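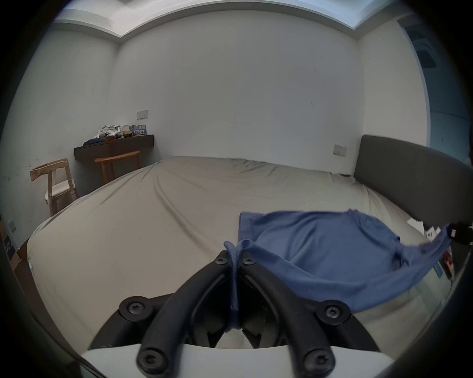

Slide 1: Blue cloth on a bed.

Textile care in guest accommodation: what the laundry log tells you
Speaker notes, Stimorbridge session, 21/01/2025

Slide 1 (title)
Leave the title up while people sit down. Start on time. The talk is on washing, drying and storing cotton bedding and towels in small guest houses. It does not cover wool, silk or anything filled.

State the source of the material: the house log kept at the Ploltville property. The log records loads, programs and faults. It was not designed as a study and has no control group. Say this early, as the question always comes up.

Slide 2: What wears a sheet out
Three processes, in the order they are discussed: abrasion, chemical damage, heat.

Abrasion happens in the drum and on the mattress. In the drum it depends on load, water level and spin speed. An underfilled drum lets items drop further. An overfilled drum rubs cloth on cloth and traps detergent in the folds.

Chemical damage is mostly bleach. Chlorine bleach weakens cotton, and the loss is greater when the dose is high, the water is hot or the rinse is poor. The damage is not visible at first. It shows up as a tear along a fold or under a thumb when the bed is made.

Heat damage is mostly from overdrying. Cotton holds some moisture at room conditions. If the dryer keeps running once that level is passed, the fibers turn stiff and lint increases. Point to the lint trap line on the chart.

Slide 3: Detergent dose
Dose depends on water hardness, soil and load weight. Most packages print a table with all three. Most houses use one scoop for everything.

Too little: graying, odor that comes back when the towel is damp. Too much: residue, stiff towels, foam left in the door seal. The two faults get confused, and the usual response to both is to add more.

Test for residue – run a clean towel through a rinse with no detergent and look at the water through the door. Persistent foam means the normal dose is too high. Cut it and repeat after a few loads.

Slide 4: Sorting
Sort by fiber first, then by color, then by soil. Towels go separately from sheets. Terry loops catch on flat cloth, and the two dry at different rates. A mixed load is stopped either when the sheets are overdone or when the towels are still damp.

New dark items are washed alone until the rinse water runs clear. Stains are treated before the load goes in. Protein stains such as blood and egg get cold water. Hot water sets them.

Pause here for questions on stains. Keep it short; the handout has the full table.

Slide 5: Temperature
Warm wash for ordinary soil, hot for towels and for anything used by a guest who was ill. The label gives the maximum, and the program should not exceed it.

A dial setting is not a measurement. The Panasiuk strip thermometer used at Ploltville goes in with the load and keeps its highest reading. The log entry to quote is the hot program that never got hot. The heating element had failed, the machine gave no fault code, and the loads came out looking normal. It was found in September during a routine check.

Slide 6: Drying
Show the dryer curve. First section, the cloth warms up. Second section, water leaves at a steady rate. Third section, the rate falls and the cloth temperature climbs. Stop early in the third section.

Sensor drying works if the sensor bars are clean. Softener leaves a film on them. Wipe with a damp cloth and a little vinegar, then dry. Line drying is gentler on the fiber but leaves towels stiff in still air. Shake them before hanging and again before folding.

Vent duct: short, straight, rigid where possible. Lint in the duct lengthens the cycle and is a fire risk. Do not skip this point if time is tight – cut slide 8 instead.

Slide 7: Storage
Fold only when fully dry and cooled. Stack loosely on open shelves. New laundry goes to the bottom of the stack and use comes from the top, so that the whole stock rotates. Without rotation the same few sheets take all the wear.

Cardboard boxes hold moisture and can mark white cotton. Unsealed wood can do the same. Line the shelf with washed cotton.

Slide 8: The log sheet
The Mutidum sheet has 5 columns: date, item type, program, dose, fault. It fits on one side of paper. Earlier versions had more columns and were left blank within a month.

Explain the fault column. One word is enough: tear, stain, gray, damp, odor. Free text was tried and could not be sorted afterward.

Slide 9: Retiring stock
Hold the sheet up to a window. Thin areas at the center show as lighter patches. Retire it if the patch is wider than a hand or if the hem has parted. Towels go when the loops are gone at the fold lines or when water beads on the surface after a rinse with no softener.

Retired sheets become dust covers and shelf liners. Retired towels are cut for cleaning cloths and marked at one corner to keep them out of the guest stock.

Slide 10: Questions
Handouts are by the door. The blank log sheet is on the last page and may be copied.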